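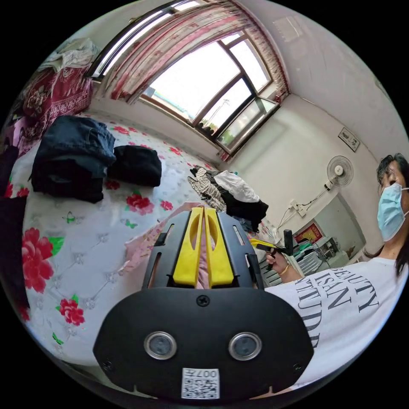
Folding on the bed, pink piece in the fingers

anjana_bepari
Hello all! I'm writing up the house rules for our hand-held gripper sessions at Breltside and would love a sanity check before December. What I have so far: fingers fully closed on the fabric before you lift, one garment at a time, finished stacks stay put until the take is over, and a break after 16 folds (my wrists asked for that one). Anything you'd add?

valente_a
Lovely list, Anjana, but I'd drop "one garment at a time". Real people grab two socks together, and if the rule forbids it we never get to see it.

Nusrat K
I have to disagree with Arnaldo, fond as I am of him. We allowed it at Oltell and went through more than 400 takes afterward trying to work out which sock was meant. Never again! Please also write down who moves first when two people are working the same bed. We say whoever is nearer the pile.

valente_a
Fine, but then give socks their own session, with their own rule.

obaidul_h
Add a lens wipe before every take, please. Lint gets everywhere with laundry.

anjana_bepari
Lens wipe is in, and so is Nusrat's nearer-the-pile rule. Socks I'm still thinking over, so keep arguing, I'll be back on after 9 tonight.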